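Setting Up and Looking After the Two-Arm Cell

Teltenau Training Workshop – Cell Maintenance Guide
Prepared by Lesego Radebe. Reviewed by Xiuying Cheng.

Purpose

This guide explains how to prepare the two-arm cell for a session, how to change its wall and floor coverings, and how to carry out the routine checks on the arms. It applies to the Skeline cell only. Staff working on the single-arm benches should use the separate guide for that equipment.

All persons who operate the cell must have completed the workshop safety briefing. A second person must be within call whenever the arms are powered and the enclosure is open.

What you will need

Hex keys, metric set
Torque driver with the 2 N·m setting
White cable ties and flush cutters
Lint-free cloths
Covering paper, cut to the wall templates
Low-tack tape
The cell logbook

Before you begin

Confirm that no session is running. Move both arms to the rest position from the control station, wait until all motion has stopped, and then switch off the arm supply. Support each arm by hand as the supply is removed. The joints on this model are not braked and an arm that is left extended will drop.

Place the lockout tag on the supply switch. The tag stays in place until the person who fitted it takes it off.

Step 1. Check the arm mountings

Each arm is bolted to a metal mounting plate, and each plate is fixed to the front rail. Place one hand on the base and attempt to rock it forward and back. No movement should be felt between the base and the plate, or between the plate and the rail.

If there is movement at the rail, loosen the plate fasteners, slide the plate back to its scribed line, and tighten the fasteners in a crosswise order. Do not tighten one side fully before starting the other. If there is movement at the base, tighten the base bolts with the torque driver. Bolts that will not hold their setting are to be replaced, and the replacement entered in the logbook.

A plate that has moved even slightly changes the distance between the two arms. The handover check in Step 5 must be repeated after any work on the plates.

Step 2. Inspect the cables

Follow each arm cable from the base to the wrist with your fingers. Look for flattened sections, cuts in the jacket, and places where the cable rubs against a joint housing. Turn the wrist by hand through its full range and watch the cable as it moves. It should have enough slack to follow the wrist without pulling tight, but not so much that it can be caught by the gripper of the other arm.

Corrugated hose needs particular attention where it bends. Cracks usually begin on the outside of the curve. Replace the whole length if a crack is found – tape is not an acceptable repair.

Step 3. Renew the coverings

Wall and floor coverings are changed at the start of each new task series. Remove the accessories from the walls first by cutting their ties. Keep the flush cutters pointed away from the covering if it is to be used again.

Peel the old paper from the top corners downward. Wipe the panels with a dry cloth. Fit the back wall first, then the two side walls, and the floor last. The paper must lie flat at the foot of each wall, as a raised edge will catch a gripper during low movements. Patterned papers are taken from the Bokero sample rolls. Enter the roll number in the logbook; the roll currently assigned to the walls is 3836 and the roll for the floor is 239.

Step 4. Refit the accessories and place the objects

Attach racks and shelves to the metal framework with new cable ties. Used ties must not be put back. Trim the tails flush and pull firmly on each accessory before letting go of it. Soft items that hang from a rack should be clear of the upper arm when it is swung slowly by hand toward that wall.

Place background objects near the back wall, outside the area in which both grippers can meet. The task object goes on the floor near the middle.

Step 5. Carry out the handover check

Remove the lockout tag, close the area, and restore the supply. Run the handover routine at 20 percent speed. The test object is a power strip, not connected to any outlet. It is long enough for both arms to reach, and its trailing cord shows whether the routine leaves sufficient clearance above the floor.
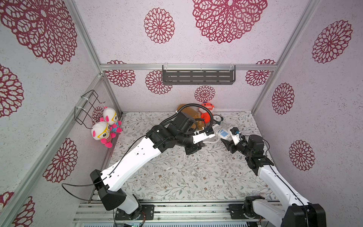

Both arms at the power strip during the handover check.

Watch the whole routine from the control station with one hand near the stop button. The following points should be confirmed:

The grippers approach the strip without touching each other.
The strip is not twisted or pulled when both arms are in contact with it.
The cord does not wrap around a wrist or finger.
Neither arm brushes the walls, the accessories or the background objects.

Should any of these points fail, stop the routine, return the arms to rest and repeat Step 1. If the fault remains, the arm offsets must be measured again using the Ndung'u alignment procedure, a printed copy of which is kept with the logbook. Do not correct a mounting fault by editing the offsets by hand.

Routine care

After each session, wipe the gripper fingers with a dry cloth and look for wear on the inner faces. Fingers are replaced in pairs. Solvents are not to be used on any plastic part.

Once a week, check the exposed circuit board at the front rail for dust and loose connectors, with the supply switched off. Use a soft brush only.

The full bolt check is carried out in March and again before the autumn intake. Results are signed by the person who did the work and by one other member of staff.

Reporting faults

Enter all faults in the logbook before leaving the workshop, including those that cleared without action. Faults that prevent safe use are to be reported to Lesego Radebe directly, and the lockout tag is to remain on the supply switch until the cell has been released for use.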